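Categoria: Caderno de oficina > Célula Titidari

2026-07-13

Manutenção das duas garras de mão da célula. Comecei pela direita, que na última série vinha fechando com atraso. Soltei o suporte de cima, limpei as guias e apertei de novo os parafusos. O parafuso traseiro estava com folga – já em fevereiro tinha acontecido o mesmo. Da próxima vez uso trava-rosca.

Os cabos ficaram presos só no antebraço, com sobra até a borda da mesa. Conferi o zero das duas garras no software da Viritz: a esquerda ficou em 1000 com os dedos abertos, a direita em 1496. A diferença é do encoder trocado, não mexer. Limite de fechamento em 800 nas duas.

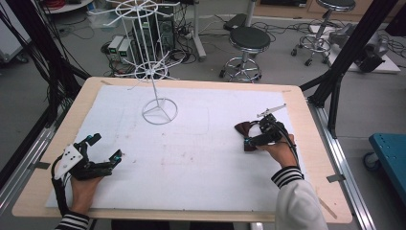

Para testar a pega em peça mole, usar o laço marrom e segurar pelo meio, com pouca força. Se o tecido escapar, baixar o limite em passos pequenos e anotar o valor na planilha Jonar. Não compensar apertando a garra com a mão, isso estraga a leitura.

A placa branca da mesa ainda serve, mas está riscada e com manchas. Pedi outra à Masson. Até chegar, verificar a fita cinza antes de cada série, porque placa solta desloca o expositor de arame e obriga a refazer a referência.

Pendências:
– etiquetar os cabos das garras nas duas pontas
– trocar a fita da borda direita
– repetir o zero depois de 2 dias de uso

Compartilhamentos: 2 | Comentários: 0

Este site usa cookies para melhorar a navegação. Aceitar | Configurar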